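Curnevdale Borough Council Poll: Trust in Council Leadership Falls Ahead of June Vote

CURNEVDALE. Haque Opinion Research has released the results of its spring survey of registered voters in Curnevdale. The survey covered approval of the council leader, voting intention and views on the proposed change to ward boundaries.

Approval of the council leader stands at 38 percent, down from 45 percent in the previous wave. Disapproval stands at 49 percent. The remaining 13 percent gave no opinion. The decline is largest among voters aged 50 and over, who supported the current majority by a wide margin at the last election.

Voting Intention

The governing group leads the opposition by 2 points, a difference within the margin of error. Undecided voters account for 17 percent of the sample, and most of them live in the Hallov and Skarkilau wards. Those two wards return 4 of the council's contested seats.

"The lead is too small to support a forecast," said Aaliyah Campbell, director of polling at Haque. "Turnout in Hallov is the main unknown. It was low at the last election, and stated intention to vote is higher this time."

Ward Boundaries

Respondents were asked whether they support moving 744 households from Skarkilau to Hallov. Support was 31 percent and opposition 36 percent, with 33 percent unsure. Within Skarkilau itself, opposition rose to 52 percent.

Issues Named by Voters

Household costs were named most often as the issue likely to decide a respondent's vote, followed by road repair and school transportation. Water and electricity charges were the costs mentioned most frequently.

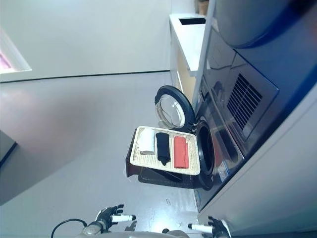
Methodology

Haque interviewed 2396 registered voters by telephone and online. Results were weighted by age, sex, ward and past vote. The margin of error for the full sample is plus or minus 2 percentage points. Margins for individual wards are larger. Percentages may not total 100 due to rounding.

Full tables, including question wording and ward breakdowns, are available on request from the Haque press office.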